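Basket Swap at Witthorpe - your questions answered

Last updated August 2023

Hello and welcome! The Basket Swap is a household tidying club that meets in the old library at Witthorpe, and it runs on one very simple idea: everything small in your home gets a basket, and every basket gets a place. We get the same questions by email again and again, so we've put the answers on one page.

What is the Basket Swap?

A lending shelf, mostly. We keep 300 baskets, tubs and crates in all sizes, and members borrow them to try out at home before they spend money on their own. If one suits the cupboard you had in mind, lovely, you know what to look for in the shops. If it doesn't, bring it back and take another. We also run tidying evenings where people talk through a problem drawer or a hallway full of shoes, and these are great fun (far more fun than they sound!).

Who can join?

Anyone living in Witthorpe or Clarkton. You don't need to be tidy. Marietjie Gumede, who started the club, still describes her own airing cupboard as a work in progress.

What does it cost?

Membership is £7 a year per household and covers as much borrowing as you like. Tidying evenings are free for members. Guests are welcome to one evening before they decide.

How long can I keep a basket?

Up to 60 days. That's long enough to find out whether the family will really put things in it. You can renew by email as long as no one else has asked for that size.

I'm a complete beginner. Where should I start?

On the floor! Pick one room, clear a patch, and put down a single empty basket. Then go round the room and drop in everything that belongs somewhere else. Don't sort as you go and don't stop to read old birthday cards. When the basket is full, walk it round the house and put each thing away, then come back and do it again. A small bedroom usually takes two or three trips. 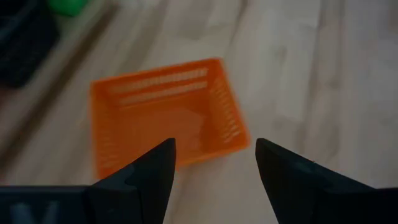 Plastic is what we suggest for a first basket, and we'll happily argue the point with the wicker lovers. You can wash it in the sink, it doesn't shed bits on the carpet, and it doesn't mind going from the bathroom to the shed and back. Look for one with slots in the walls, like the orange one here, so that you can get a peek at what has sunk to the bottom and so that damp flannels or bath toys get some air. A straight-sided rectangle also sits far better on a shelf than anything round. And do go for a bright colour if you can bear it - a basket that shows up well against a pale floor is much harder to forget halfway through the job.

What size do I need?

Measure the shelf first, including the depth, and then take a little off for your fingers. The commonest mistake by far is a basket that fits beautifully and can't be got out again. If you're between two sizes, borrow both.

Should I label everything?

Opinions differ! Hélène Beaudoin, who leads most of our evenings, labels the lot, including the basket of spare labels. Others go by colour: one for each child, or one for each room. If you share your home with people who say they can't find anything, labels are worth the bother. Tie-on card ones are best for slotted sides, as the string goes straight through.

How do I clean a basket before I return it?

Warm water, washing-up liquid and an old toothbrush for the slots. Rinse it well and let it drain upside down. Please don't use bleach, and please don't put our plastic baskets in the dishwasher. We lost a good few in December that way and they came back the shape of crisps.

I've broken one. What now?

Don't worry, it happens. Bring it back anyway. A cracked rim can sometimes be taped, and the hopeless ones go into the recycling if they're the right sort of plastic. We don't charge for ordinary wear.

Can I donate baskets?

Yes please, so long as they're clean and sound. We're always short of shallow ones for drawers. We have plenty of very large laundry baskets just now and can't take any more until we've found somewhere to keep them.

Do you come to people's homes?

Sorry, no. You're welcome to bring photos and measurements to an evening, though, and everyone will pitch in with ideas. Last time we spent most of the session on one cupboard under the stairs and it was brilliant.

Where do I find you?

The old library, 109 Clarkton Road, Witthorpe. Use the side door and ring the bell. There's a ramp, and parking behind the building. Baskets can be left in the porch if we're closed, with your name on a bit of paper inside.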